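The Year I Bought Every Box

I should start with the button tin, because everybody who has ever fallen down this particular hole has a button tin somewhere at the bottom of it. Mine was my grandmother's. It had held Danish cookies at some point before I was born, and by the time it came to me it held buttons, two thimbles, a suspender clip, a key to nothing, and a baby tooth that my mother swears is not mine or hers. You had to tip the whole thing out on the rug to find anything. I loved that tin. I also have not found a matching pair of buttons in it in my life.

So last October, when the second bedroom had gotten to the point where I was opening the door with my hip, I decided I was going to be a person with boxes. Clear ones, with lids, in rows! I'd seen the closets online. You've seen them too.

I went to the Stetero out past the Berden exit, the big one with the garden center attached, and I bought 30 boxes in one go. I had a list of sizes written on the back of an envelope and I left the envelope in the car. The cashier asked if I was opening a daycare.

The thing about buying that many boxes at once is that you find out very quickly which ones you hate. The shoebox kind with the lid that just sits on top went first. They stack beautifully as long as you never want anything from the bottom one. Then the snap-handle kind, where the handles are supposed to click down on both sides and one of them always pops back up while you're walking across the room with it, so you end up carrying the thing pinned under your chin. I lost a whole box of beads that way. I'm still finding beads. The dog has found some too (she's fine).

By Thanksgiving I'd given 11 of them away and I was complaining to anyone who would stand still, and that is how I ended up talking to Regula Mösli.

Regula spent most of her working life repairing sewing machines in Grekcombe, and she now teaches what the library calls a home workshop class, although what it is really is two hours of Regula going through your stuff. You bring one drawer. The actual drawer, out of the actual dresser, carried in through the parking lot. I brought the junk one from my kitchen and she looked at it for a long time and then asked me how many rolls of tape a single woman needs.

I said it was a fair question.

Her big thing is lids. She doesn't care what the box is made of or what it cost, and she gets a little impatient when people ask her about labels. What she wants to know is how many moves it takes to get to the scissors. Slide the box out, that's one. Lift off the box on top of it, two, and now you're holding a box, so you have to put it down someplace, which makes 3, and she says that by the third move most people will leave the scissors on the counter when they're done and feel bad about it for a week. I have been leaving scissors on the counter for twenty years! I thought it was a character flaw.

She made us all practice. I'm serious. We sat there opening and closing our containers with one hand, then with the other hand, then with our eyes shut, and a retired bus driver across from me got the giggles so badly he had to go out to the hallway. His was a tackle box. Tackle boxes did extremely well, by the way. So did an old metal recipe file, and so did a lunchbox that belonged to somebody's kid.

What did badly was nearly everything I own. I had one very pretty set from Laur, with bamboo tops, and Regula picked one up, tried to get the top off with her thumb, failed, tried again, and handed it back to me without a word.
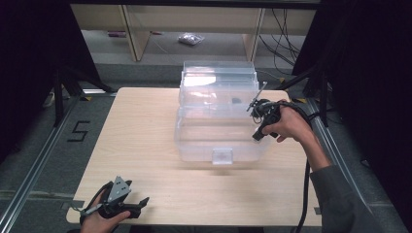
Hinges were what changed my mind, and I came to them late, having always figured a hinge was just one more part to snap off. A hinged lid can't wander away. It doesn't need a place to be put down, and it doesn't end up under the couch or on the wrong box. The one I'd point you to is the clear plastic sort with a lid in stepped tiers and a little clear latch down low on the front, on a light wood-grain table, set back toward its far edge. You can just make out something small and dark through the walls, up near the top on the right, and for me that's about the perfect amount of seeing. I don't need to read the thread color from across the room. I need to know which box has a thing in it. And please think about where the latch sits before you buy, since a low one on the front is lovely on an open table and a pain if your shelf has a lip.

I went home from that class and did the second bedroom over, and this time I did it backward, starting with what I reach for. Thread, the good scissors, the seam ripper and the measuring tape are in hinged boxes at elbow height. Fabric is on open shelves with no boxes at all, folded over cardboard, because Regula said fabric in a box is fabric you've already said goodbye to. Christmas ribbon went up top in two of those awful snap-handle things. Once a year I can put up with the chin.

It took me four evenings and I threw out a bathtub's worth of stuff, most of it dried-up glue. I also found 64 bobbins, which I know because I wound up laying them out on the bed in rows like a crazy person. My machine uses one at a time.

If you're thinking about doing this yourself, don't buy anything yet. Pull out the drawer that makes you swear and live with the contents in a couple of cake pans for a week, and see what you pick up. Then take one thing from the pan to the store with you, the longest one. For me that was a pair of pinking shears that turned out not to fit in half of what I'd bought. And open the lid in the store! Open it ten times. People will stare and you can let them.

As for the button tin, I did sort it. I did it over one long rainy afternoon with a show on, by color and then by size, into a box with little dividers, and I closed it up and it looked like a candy shop. I left it that way for two days. Then my niece came over and asked where the tin was, and she wanted to tip it out on the rug, so we poured them all back in and did that instead. The tooth is still in there.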